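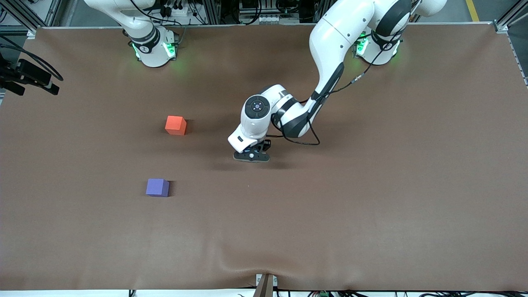

Unit 4: Paper as a packing material

Reading for this unit: Nurmi, chapters 2 and 3. Bring your notes on fibre length from Unit 3.

Kraft paper

Kraft paper is made from pulp cooked with chemicals that dissolve most of the lignin and leave the fibres long. Long fibres give a strong sheet. The brown colour is what remains when the pulp is not bleached. Bleached kraft is white and costs more.

Weight

Paper is sold by weight in grams per square metre (gsm). Wrapping grades usually start near the bottom of the range. The Kulton samples handed out in class are 70 gsm and 900 mm wide. Heavier sheets resist tearing but fold badly at corners.

Grain

Fibres line up in the direction the machine runs. A sheet tears more cleanly along the grain than across it, and it also folds more easily that way. To find the grain, tear a small strip in each direction and compare the edges.

Damp

Paper takes up water from the air and swells, mostly across the grain. Sheets stored flat in a damp room will cockle – the edges go wavy first. Keep rolls wrapped until needed.

Coursework

Test the Kulton and Pronby samples for tear in both directions, 12 strips of each. Write up your results on one side of A4. Hand in to Reijo Nurmi by May 31, 2023.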